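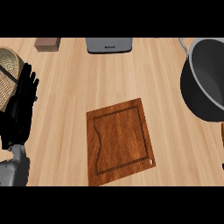
Who Moved the Chopping Board? Automation in a Staff Kitchen
Halima Onyeka
Project report, 4 May 2025

1. Background

Kirkegaard runs the kitchen that feeds the Brullow depot and the Drimville office, 160 lunches a day between them. Management plans to bring in a robot arm with a fingered hand to do the fetching and clearing on the prep bench. The cooks call it Index, after the finger, and it has been called other things.

My project asked what changes for the staff when a machine takes over the dull part of the job. I trialled the bench layout in simulation, then spent 3 weeks in May last year and this autumn sitting in on shifts and planning meetings, mostly in the way.

2. The simulated bench

The bench in the simulation has a cutting board, a big black pot and a wicker basket on a wooden tabletop. It is a much calmer place than the Brullow kitchen, where the bench also holds phones, invoices and somebody's half-eaten toast. I ran 50 trials of one task, which was to pick up an item and set it down beside the board. Index managed 347 seconds on its worst attempt. The head cook did the same job while telling me off for leaning on the fridge.

3. What the staff said

I expected worries about job losses. There were some, but the strongest feelings were about the board. Each cook puts it on a slightly different angle, and has done for years. A robot likes things where it left them. One cook said she would be "working around its habits instead of Trevor's", and Trevor took this badly.

The kitchen hands were keener. Lifting full pots is hard on the back, and they would hand that over tomorrow. Sadly the current plan gives Index the light items and leaves the full pots with them – a point I raised in the second meeting and again in the third.

4. Problems with this study

The simulation had no steam, no spills and no lunch rush. My interviews were short and held near the dishwasher, so parts of the recordings are guesswork.

5. Recommendations

Let the cooks decide the bench layout before anything is programmed. Look again at the heavy lifting. Pay people for the training time, including the bit where they train the robot. Find Trevor his own board.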